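4.2 What a simulated pass is taken to show

The Semwal guideline asks that a manipulation policy complete 623 episodes in simulation before it is moved to hardware, with surface textures changed between episodes. We followed the rule as written. We are less sure that it measures what its authors say it measures. Changing the look of a floor or a panel tests whether the policy can cope with a new look, and very little else.

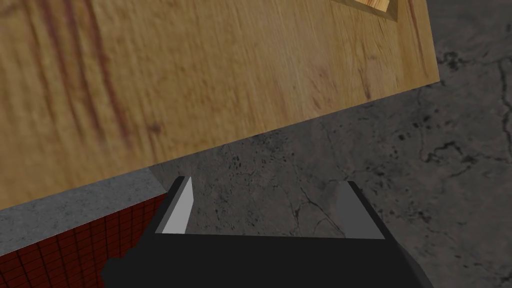
Figure 3. Wrist views from the simulated trials, gripper open.

The rule also says nothing about clearance. An episode counts as passed if the object reaches its goal, however close the fingers came to a wall or the underside of a board on the way. Of the 623 episodes in our Pludon run, 244 were scored as passes, and we found no clause that would have let us mark any of them down for a near miss. The guideline's eight reporting fields do not include minimum distance. A laboratory could meet every one of them with a policy we would not want near a real bench. Marble walls, tiled ceilings and wood grain make for varied pictures, but variety of that kind is cheap.
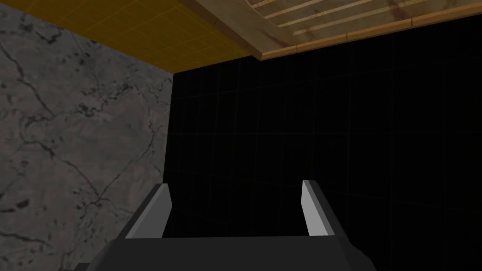

Shanti Rana, commenting on a draft of this section, objected that the guideline was only ever meant as a floor, and that a clearance rule written too early would be tuned to one simulator's contact model. We accept the second point. On the first, the Vinow and Clundale reports both cite a pass as grounds for skipping supervised hardware trials, so the floor is already being used as a certificate.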